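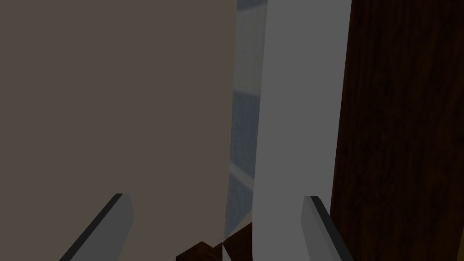 Drutura: Wortliste und Hörproben zu Flurnamen aus Sernby

Stand: Januar, Version 2

Worum es geht

Drutura ist eine Sammlung von Flurnamen, also Namen von Feldern, Wegen, Bächen und Hügeln, wie man sie in Sernby und im Nachbarort Brornton ausspricht. Viele von diesen Namen stehen auf keiner Karte, oder sie stehen dort in einer Schreibung, die mit der Aussprache wenig zu tun hat. Die Sammlung enthält rund 3000 Einträge. Für 1000 davon gibt es eine Hörprobe.

Ich habe die Dokumentation auf Deutsch geschrieben, weil die meisten Anfragen bis jetzt von deutschsprachigen Namenforschern gekommen sind. Deutsch ist nicht meine Muttersprache. Für Korrekturen bin ich dankbar.

Inhalt des Ordners

namen.csv: die Hauptliste, ein Eintrag pro Zeile
sprecher.csv: Angaben zu den sechs Sprecherinnen und Sprechern (Kürzel, Jahrzehnt der Geburt, Ort)
audio: Hörproben als WAV, mono
quellen.txt: benutzte Karten und Pachtverzeichnisse
aenderungen.txt: Änderungen gegenüber Version 1

Spalten in namen.csv

id: laufende Nummer, wird nie neu vergeben
form: Schreibung nach der ältesten Quelle
form_heute: heutige Schreibung, falls vorhanden
ipa: Lautschrift
typ: Feld, Weg, Wasser, Hügel, Sonstiges
sprecher: Kürzel, leer bei Einträgen ohne Hörprobe
sicher: ja oder nein

Die Spalte sicher bezieht sich nur auf die Lage, nicht auf die Lautschrift. Das wurde in Version 1 oft missverstanden. Wenn zwei Personen denselben Namen für verschiedene Felder benutzen, gibt es zwei Einträge, und beide haben den Wert nein.

Wie die Daten entstanden sind

Die Gespräche haben Mererid Dafis und Alun Bowen geführt, meistens bei den Leuten zu Hause. Es wurde zuerst frei erzählt und danach mit der Karte gearbeitet. Die Lautschrift stammt von Niamh Conneely, einen Teil hat Rhydian Pritchard nachgehört. Bei Abweichungen gilt die Fassung von Niamh Conneely.

Bekannte Mängel

Brornton ist schwach vertreten. Die Gewässernamen am Nordrand sind noch nicht mit den Pachtverzeichnissen verglichen. In einigen Aufnahmen hört man im Hintergrund ein Radio. Die Zeichen für lange Vokale waren in Version 1 nicht einheitlich, das ist jetzt korrigiert. Wer noch mit der alten Datei arbeitet, sollte die Spalte ipa vollständig ersetzen und nicht einzelne Werte übertragen.

Nutzung

Die Liste darf mit Nennung der Quelle frei verwendet werden. Die Hörproben sind nur für Forschung und Unterricht bestimmt. Bitte keine Stimmen daraus synthetisieren, die Sprecher haben dem nicht zugestimmt.

Kontakt: Angharad Sayce, Projekt Drutura, Sernby. E-Mails werden dienstags beantwortet.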